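The Folding Quota

The sign on the door at Zumotgate said 600 GOOD ONES BY SPRING, and by January someone had drawn a sad face in the second zero. I was hired to produce the good ones. A good one was a single demonstration: you held two handles, the arms did what your arms did, and a box that had been lying flat ended up standing. The arms remembered. Later a program would study what they remembered and do it without me, which my mother said was a funny thing to be paid for.

"How many did you get?" asked Corwin at lunch.

"Some 37."

"Good ones?"

"You asked how many."
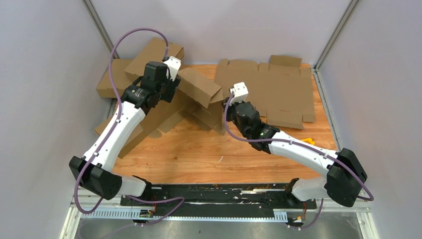
Tahsin Bhattacharjee

A bad one was anything with a sneeze in it. It was also anything where you hesitated, because the program would learn to hesitate. Corwin had once paused over a side flap to think about his divorce, and for a week the model stopped at every side flap and hung there. He was asked to do his thinking between takes.

I had my own troubles. I hummed, which was allowed, but I also tapped the cardboard twice before I folded it. I'd never noticed. My grandfather tapped melons that way, and envelopes, and the roof of any car he had just gotten out of. Now it was in 144 recordings.

"We can trim it," said Corwin.

"Can you?"

"No. It's right up against the grasp."

So I practiced not tapping. You would think a person could simply stop. I brought the left gripper in slowly, with my elbows tucked against my ribs, and told myself that a flap was only a flap.

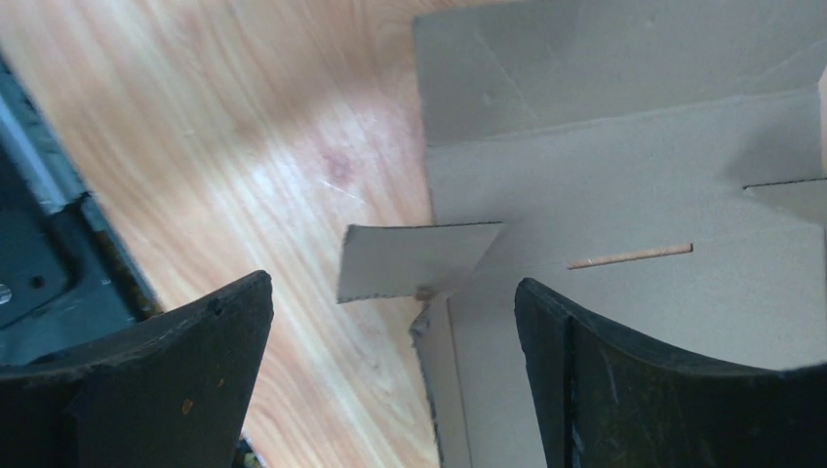
Tap, tap.

"Was that you?" said Corwin.

"It was the left one."

He wrote it down as a good one. He was a kind man and it was nearly six.

We reached 576 before the Jestgate people came for their demo. They stood in a row in visitor badges. I put my handles down on the bench, where everyone could see them, and Corwin pressed the key. The arms went out over the table on their own - smoother than I had ever managed, I'm sorry to say - and the left one stopped just above a flap.

It tapped twice. Then it folded.

"What's it doing there?" said the woman from Jestgate.

"Checking," said Corwin.

She nodded and made a note. On the bus home I called my grandfather and told him he was going into production, and he asked me if it came with dental.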